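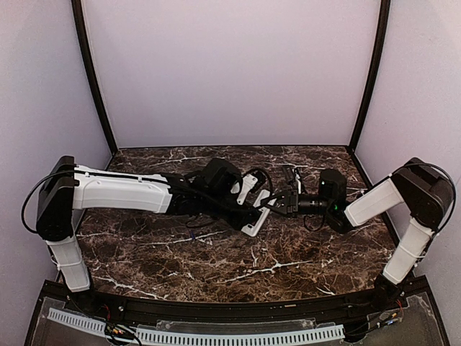 Vlasta Stojanovska thinks we should drop the steam whistle at noon and move the opening of the threshing festival to ten, before the heat. She wrote it on the back of last year's program and left it in my mailbox. I read it over breakfast and I think she is right about the heat and wrong about the whistle. People set their lunch by it.

June 15, 2026. Clear, wind from the south, dry enough that the lot at the Isham grounds has gone to powder again. If it doesn't rain we will need the water truck both mornings.

Went out there after coffee to walk the parade route with Ernő Gulyás. He had the measuring wheel. From the gate to the turn by the old depot is 300 feet, and the turn itself is tighter than I remembered. The big Keriletti wagon will not make it with a six-horse hitch. It might with four. Ernő wants to take out the second row of hay bales on the inside of the corner, and I said yes as long as they go back for the evening, since the fiddlers use them as seats. We marked the spots with lime.

The depot porch has two soft boards on the east end. I put a sawhorse over them and wrote it in the book. The ticket window sticks too, the same as in January when we had the sleigh day, and I still haven't planed it.
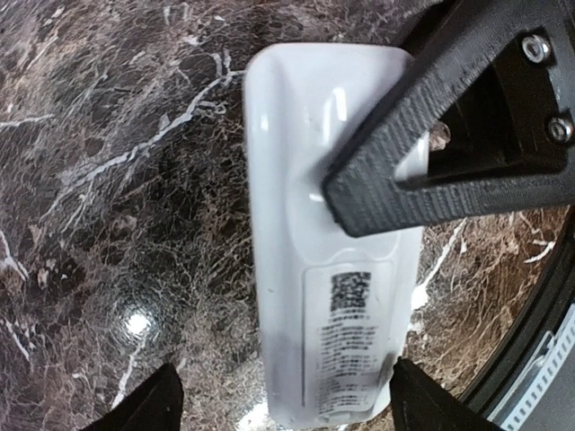 Vol. 30, p. 88

Spent most of the early afternoon with the old minute books, trying to settle what year the town band first played on the depot steps. The page I wanted was in the volume with the water stain. It says the band was paid in pie and lamp oil, and that the mayor's horse sat down in the street during the second march. It does not give the year at the top. The page before it is dated only "Saturday," so I am no further along. I copied out the part about the pie for the program anyway.

There is also a list in there of who came in costume. Blacksmiths, a doctor with a bag, a bride, several Union soldiers and one lady as a telegraph. I would like to know how she managed that. I may put it to the costume people and see what they come up with.

Called the Quansah place about the oxen. They can bring one pair but not two, and they want shade and a trough on the north side, away from the cannon. I told them the cannon is down by the creek this time. They asked twice. I don't blame them after what happened with the goats.

Programs are a worry. I ordered 148 as a first batch for the vendors and the parade entries, and the proof came back with the pie contest listed under "Livestock." I fixed that and also the spelling of Clistitz, who are lending the popcorn wagon and the small organ. They have been very patient. The organ needs to stay out of the sun and it needs a level spot, and the only level spot in the shade is where the face painting goes every year. I have not told the face painting people yet.
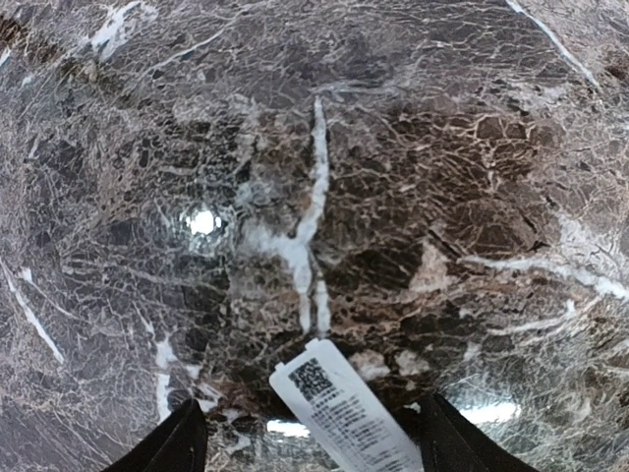
I did think of putting them on the depot porch, but then there are the soft boards. The livery barn would do if the doors are left open at both ends and somebody sweeps. I'll ask Ernő in the morning when he comes for the lime.

Supper was cold chicken. Vlasta stopped by after to hear what I thought of her note, and we sat on the steps and went through it. We settled on ten for the gates and the flag, with the parade at eleven, and the whistle stays at noon. She gave that up easier than I expected. She also wants a proper schoolroom this year, with slates and a teacher who makes people stand in the corner. I said fine if she is the teacher. She already has the dress.

Things left over – plane the ticket window, two boards for the porch, call about the water truck, find my hat. The brown one, for the parade. It was on the nail in the shed all winter and now the nail is there and the hat isn't.

Wind has dropped. Going to bed with the windows open.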